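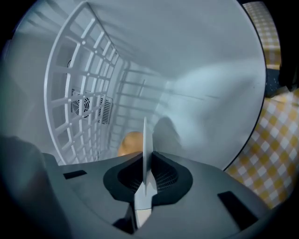
Reading the Monthly Numbers: Your Questions

Last updated September 26, 2020

The Liyanage Bulletin goes out once a month and tries to explain economic data to people who have other things to do. These are the questions that land in our inbox most often, including the rude ones we could clean up.

What is a purchasing managers' index, in plain words?

A survey. Somebody asks the people who buy supplies for companies whether things got better, worse or stayed the same compared with last month. The answers are boiled down to one number. Above 50 means more of them said better than said worse. Below 50 is the reverse.

So 60 means business is up 60 percent?

No. It doesn't mean business is up 10 percent either, which is the usual second guess. The index tells you how widespread the improvement is and says very little about its size. A town where every shop sold one extra sandwich would score a perfect 100.

Then why did the index shoot up after May when everything still looked terrible?

The question is always "compared with last month." If last month was a hole in the ground, standing on a chair at the bottom of it counts as improvement. You can have a cheerful index and a miserable economy for quite a while.

Where does your own survey come from?

We run the Rirum Regional Survey, covering manufacturers and service firms in Bilis, Wirkport and the surrounding counties. The mailing list has 2,401 firms on it. In a good month 135 of them answer, and we are grateful to every one, including the firm that fills out the comment box with remarks about our font.

Isn't 135 replies a bit thin?

Yes. It's enough to show direction and not enough to argue over a tenth of a point, although people do. We don't split the results by industry for the same reason. If you want to know how Wirkport's furniture makers feel, you will have to call them.

Why did you change last month's figure?

Late forms. Some firms treat the deadline as a suggestion. When their answers come in we add them and rerun the seasonal adjustment, and the old number moves. Both versions stay in the archive so that you can point at the difference.

What is seasonal adjustment?

Stores sell more in December and builders pour less concrete in the snow. We take out the part that happens every year so you can see what's left. This year has not been kind to the method, which assumes that one year looks something like the last.

What does it mean when a number "missed estimates"?

A group of forecasters guessed, and the number came in lower than the guess. By custom the number gets the blame.

Should I move my savings because of your report?

Please don't. We can barely agree on the headline.

How do I get the Bulletin?

Send us your email address through the contact form. It's free. We have just passed 2,000 subscribers, a few of whom may be the same person in Bilis with several accounts.

Can I quote your figures?

Go ahead, with credit to the Rirum Regional Survey and the month they refer to. If you make a chart, start the axis wherever your conscience allows and tell readers where that is.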